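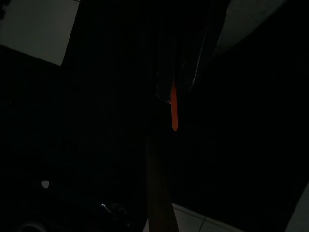

Roxana Valderrama wants to know whether Kituver can still plan a move when the wrist camera has gone nearly black, and whether the arm stops or just carries on guessing. She'd also like to know if she has to buy the whole suite to find out.

Good questions, and the answers are yes (up to a point), it stops, and no! I'm one of the people who writes Kituver here at Bevatow, and I've been let loose on this page, so let me take those properly.

Kituver sits between your cameras and your arm controller. It takes in whatever the head and wrist cameras can see, builds a rough map of what's solid and what's clear, and hands the controller a path it's happy with. The wrist view is the one that causes the most grief. It goes under tables, behind doors and right up against things, and half the time the gripper is blocking its own light. Older versions treated dark pixels as empty space. I wrote that bit, I'm not proud of it.

In version 8 dark means unknown. If the wrist camera loses a patch, Kituver holds on to the last map it trusted from the head camera, marks the patch as somewhere it hasn't checked, and slows the arm down near it. If the path can't avoid the patch and there's nothing good enough to go on, the arm holds still and you get a message in plain words telling you which camera gave up and where. You can set how fussy it is with a single slider. Please don't drag it all the way to the left on day one.

Shiny things

Glossy floor tiles were our other headache. Ceiling lights reflect in them, the reflection moves when the robot moves, and a simple depth map decides there's a hole in the floor. Kituver compares 3 views taken from slightly different positions before it believes in a hole, so the base no longer creeps along as if it's on a cliff path. It does cost you a bit of processor time, and you can switch it off if your floors are carpet.

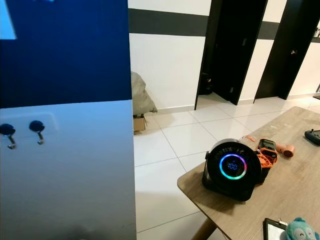 Cluttered tabletops get their own setting too, called Busy Surface. Switch it on and the planner keeps cables as their own kind of obstacle, because a thin cable lying across a table is very easy to miss and very easy to hook with a finger. Lit-up displays and coloured LEDs used to throw the segmentation off as well (a colour-changing ring would come back as a different object every time it changed), so outlines now count for more than colour. Soft things like bags and plush toys get a bigger margin, which you can shrink per object once you've had a go with them.

Small hooks are on the list of things I still want to get better at. Finding them is fine from the head camera at a sensible distance. Lining up on one from close in, with thin bright metal on a pale panel, is still hit and miss, and I'd rather you knew that before you paid us. There's a nudge mode where you tap the hook on the screen and Kituver takes it from there, and most people seem to get on with that very well.

What you get

Kituver core: mapping, path planning, the live view and the message log
Kadetti, our calibration tool, for matching wrist and head cameras
Busy Surface and the reflective floor filter
Replay, so you can scrub back through a run and see what the planner thought it was looking at
18 months of updates

Kadetti is the part I'd show off at parties if anyone would let me. You wave the arm in front of a printed sheet, it works out where each camera sits, and it tells you if one of them has been knocked since last time. It runs by itself from the command line too, and yes, you can have it on its own, free, with no licence key.

Price and bits to know

One robot licence is £649, paid once. The updates run out at the end of the period above, but the software keeps going. It runs on Linux, needs a proper graphics card for the live map, and talks to most arm controllers that accept joint paths. If you're not sure about yours, send us the model and I'll look it up before you spend anything.

The trial is the full version with nothing locked. Bring your own recordings if you have them, the murkier the better. You can load them straight into Replay without a robot attached, and I think that's the best way of seeing whether the darkness handling suits the sort of places you work in.

Page last updated 11/21/25. The hook alignment notes are in the download, in the folder marked known problems.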